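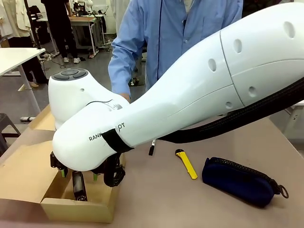

Nevley Corrugated Carton, Single Wall, Item 2418

The Nevley is a plain regular slotted carton for general packing and shelf storage. It ships flat in bundles and is set up by hand or on a standard case erector. All four bottom flaps are the same length, and the two outer flaps meet at the center.

Specifications
Item number: 2418
Style: regular slotted, glued side joint
Board: single wall, C flute, brown inside and out
Inside length: 400 mm
Inside width: 320 mm
Bundle strap: paper
Printing: none as standard

Closing
Use water-activated paper tape or 48 mm plastic tape. One strip along the center seam is enough for light goods. For heavier loads, use the H pattern — center seam plus both end seams. Staples are not advised on this board grade.

Storage
Keep bundles flat, indoors and off the floor. Board that has been stored in a cold room should stand overnight in the packing area before it is folded. Do not stack bundles on edge.

Related items
Item 1182, Skultier divider set, fits the 2418 without trimming.
Georgiev double wall carton, same footprint, for export loads.

Ordering
Sold by the bundle or by the pallet. Mixed pallets with Skultier dividers are available from the Ultport warehouse; orders received before 2 p.m. leave the same day. Custom print needs a signed proof — send artwork to Armelle Chevalier. For samples and pallet rates, contact Bilal Smadi at the Ultport sales desk.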